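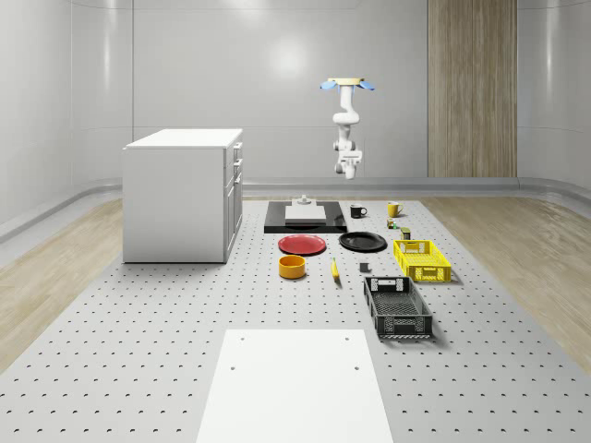

Fouad Bensaid writes that grey is over, that it has been over for years, and that anyone still painting a room grey should be made to sit in it until they are sorry. We get a message like this most weeks. We sell a good deal of grey paint in between them.

Grey paint: your questions

Is grey over?

Every colour is over, according to someone selling a different one. Our beige customers were told the same thing, went quiet for a decade and are now insufferable. If you like grey, paint the wall grey.

Why does my grey look blue?

Your window faces north. Cool light drags the blue out of almost any grey, including the ones with no blue worth mentioning in the tin. Go for a grey with some yellow or brown in it. Iria is our usual suggestion. It looks like weak tea with a grudge on the chart and perfectly civilised on a north wall.

Why does my grey look purple?

Usually the carpet. Sometimes the bulbs. Once, in a house we visited in Homutton, a very large purple sofa that the owner had stopped noticing.

Can I choose from the colour chart?

You can, in the sense that you can choose a husband from a passport photo. The squares are tiny, they are printed, and they sit next to eleven other squares all pulling your eye about. Buy a sample pot. Paint a big sheet of lining paper with two coats, let it dry and move it round the room for a few days. Look at it at breakfast and again at night with the lamps on.

Please don't paint the sample straight on to the wall in nine little patches. You will see those patches through the finished job for as long as you live there.

What is the difference between Mahrous and Ultau?

Mahrous is a pale warm grey. Ultau is a pale warm grey that costs the same and has a touch more green in it. Couples have argued over these two in our shop until closing time, and on one Saturday somewhat after it. Put them in separate rooms and you couldn't say which was which. Neither could we, and Lino Benedetti mixed them.

How much do I need?

Measure the width of each wall, add the widths together and multiply by the height. Take off something for the doors and windows if you are careful, or nothing if you are like the rest of us. The coverage is on the back of the tin. Then double it, as you will be doing 2 coats. You will be doing 2 coats even if the first one looks fine at teatime. It won't look fine in the morning.

If you are buying several tins of the same colour, tip them together into a big bucket and stir before you start. Tins mixed on different days can differ slightly, and the join always turns up in the middle of the longest wall.

Matt, eggshell or satin?

Matt hides bumps and shows fingerprints. Satin hides fingerprints and shows bumps. Eggshell does a bit of both and is what people buy when they're tired. For ordinary living room walls we'd say matt. For a hallway with children, bicycles or a wet dog, something you can wipe. The more sheen you have, the more you'll get a glow on the wall where the light lands, which some people like very much and others ring us up about.

Will it go with wood?

Yes, nearly always. Pale grey is kind to light timber with a fine grain. Orange pine is harder work: a cold grey beside it makes the pine look more orange, a thing most pine owners are not short of. Try a warm one.

Should the skirting be white?

It doesn't have to be. Grey skirting against a lighter grey wall is calm to look at and a good deal more forgiving of the vacuum cleaner. Go a couple of shades darker than the wall so that it looks deliberate. If you go only a shade darker, visitors will assume you ran out.

How long between coats?

Leave it 4 hours. The tin may say less. The tin doesn't live in your house, with your damp.

Do I really have to wash the walls first?

Yes. Sugar soap, warm water, rinse, let them dry. We know you weren't going to. Kitchens especially.

I've painted the whole room and I hate it. Can I bring it back?

Unopened tins of ready-mixed colours, yes, within 60 days with the receipt. Anything tinted to order, no. Before you despair, put the furniture back and hang the pictures. An empty room in fresh paint looks like a dentist's, whatever the colour. If you still hate it after a fortnight, come in and we'll be sympathetic and sell you something else.

Do you do a darker version of Iria?

Number 13 on the chart. It had a name, but it was a silly one and we took it off.

Can you match the grey in my neighbour's hall?

If you can get us a flake of it the size of a thumbnail. How you come by the flake is between you and the neighbour.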